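**Trudeo opens small assembly workshop in Mudum**

2/11/26. Trudeo is glad to announce that its new workshop in Mudum is now open. In the first months, four people will work there and prepare small orders for local shops. Training of two more workers will begin in December.

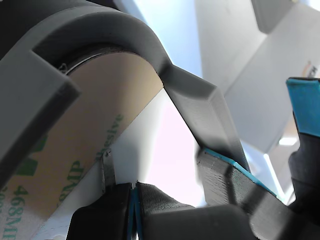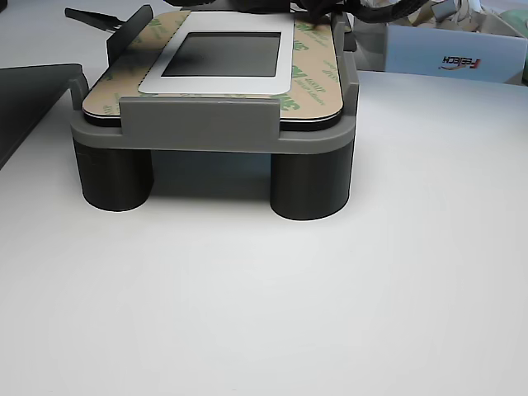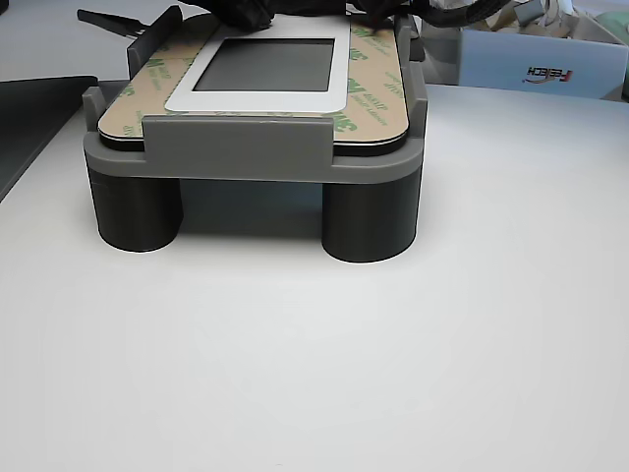
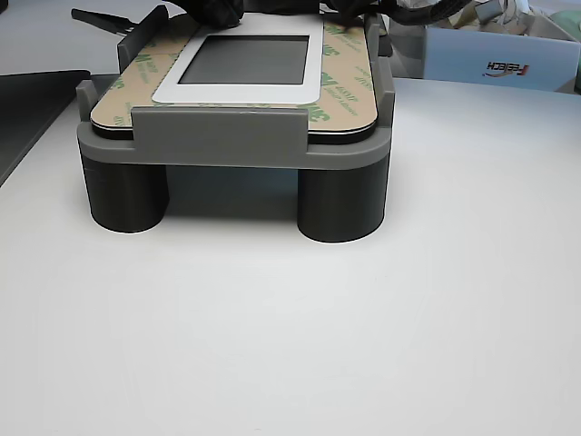 Akua Baidoo hopes that the workshop will take in repairs too, and asked for longer opening hours, "so that people can come after their work". Trudeo will answer this wish before the end of the year.

Contact for the press: Idalina Pinheiro, Trudeo, 69 Javorum Street, Mudum.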